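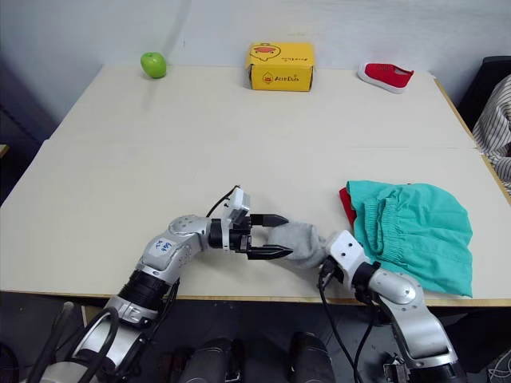

Bench notes, back room, Varnport
July 28, 2010

Sorting the odds and ends today. We've got the white table by the gray wall and the shelf bins from Stevgate, and the plan (my plan, Ratih signed off on it over lunch) is to get every loose thing out of the prop boxes, look it over, give it a tag and put it somewhere a person could find it again. I've been promising this since spring!

Small hard stuff goes along the back of the table, soft stuff up front where there's room to spread it out. So far the back row is the green apple, the yellow AllerDuck box with the duck on it, and one red sneaker on its side. I do love that duck. Prasetyo wanted to flatten the box and file it with the cardboard, and I said absolutely not, it stands up on its own and it's the most cheerful thing we own. It stays whole. Tag says "carton, yellow, duck" and he can argue with the tag.

Sneaker: the left-or-right question is still open on the inventory because the old sheet just says "shoe (red)". Need to look for the other one. Aurelio T. thinks it went to Eskildsen with the sports bag and never came home. Have written to them. In the meantime it gets a bin by itself, and whoever opens the shoe drawer next, please don't stuff paper in it, the upper has all those little vent holes and the paper dust comes out through them for weeks.

Soft stuff. Gray sock and the teal thing with the elastic waist, which I've put down as shorts. The old sheet had it under "misc. cloth", along with half the building. New rule for cloth, and I'd like us to try it through August before anyone complains:

Socks get laid flat, heel down, toe to the left, then folded once. No balling. Balling stretches the cuff and then you can't tell the old ones from the new ones.
Shorts get folded down the middle, leg on leg, then waistband over. If the elastic is gone, red tag and into the rag bag.
Anything crumpled that you don't have time for goes in the wire tray. Please do not put it back in the bin crumpled, I will find it.

The sock is a nuisance, by the way. It's soft all the way through and doesn't want to hold any shape, so you straighten the toe and the heel goes, you straighten the heel and the cuff rolls. Rigoberto's trick is to hold it at both ends and give it a gentle pull before it goes down on the table. I tried it on my own socks at home last night and it's better than my way, so that goes in the rule too.

Table: the seam between the two panels keeps snagging thin fabric. I ran a thumbnail along it and there's a rough bit near the middle. Aurelio Gallegos has sandpaper and says fine grit, very light, and keep it off the white. I'd like to do the wood edge on the near side while we're at it. Not today.

Inventory numbers, for the record. The master list stands at 1,783 lines, and 479 of those have no location written down, so you can see why I'm being a pest about tags. I did 14 before lunch. Slow going, but half of that was hunting for the tag gun (in the Hokier drawer, under the tape, where I'm fairly sure I put it myself).

Still to do:
Write back to Eskildsen if they don't answer
Ask Ratih whether food props go on the same list. I've been tagging the bowl and not the apple
More tags, the small ones with string
Sand the seam
Find a lid for the wire tray, or a different tray

Prasetyo has the bins from 3 onward tomorrow. I left the pen on the string.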